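Clodivine opens its pages to first-time columnists

24 June 2020

The online magazine Clodivine will accept articles from people who have never published before. The new section is called First Column and it starts next month. Until now the magazine took texts only from its own group of regular contributors, most of whom write in the evening after their normal job.

The editors say the idea came from the mailbox. In April they asked readers what they would like to write about, if somebody gave them a page. They expected a few polite answers and received 306. Many came from Meremwood, where the magazine has its office, but also from readers who live far away and had never sent a letter before. The subjects went from baseball and old radios to how to live with a neighbor who plays the trumpet.

"We read every one of them, and it took us much longer than we planned," the magazine writes in its announcement. "Some were not ready for publication, but almost 60 made us want to read the second page."

From this group the editors have chosen 20 writers for the first round. Each of them will publish one column and will work on the text together with a regular contributor. The writer keeps the last word on opinions – the contributor helps only with length, facts and spelling. A writer who prefers to use a pen name may do so, but the editors must know the real one.
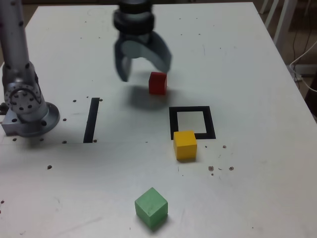 Payment and printed edition

The columns will be free to read. Writers in the first round receive a small fee, the same for everybody, and they keep the rights to their text. After three months they can publish it again in another place, if they mention where it appeared first.

At the end of the year a selection will be printed as a small book by Dinetti, the printing house that already makes the yearly calendar of the magazine. The price will be $5. The magazine Maeng, which closed its own readers' page last winter, has agreed to lend its old archive of reader columns, and a few of them will go in the same book.

Comments under the columns will be open for one week and then closed. The editors explain that new writers are often surprised by hard comments, and they want to be able to read all of them before they appear on the site.

How to take part

A second round is planned for the fall. Interested readers can send one finished text and a short note about themselves to the Clodivine office. Texts that were already published on a personal blog are also accepted. Fiction and poems are not part of this section.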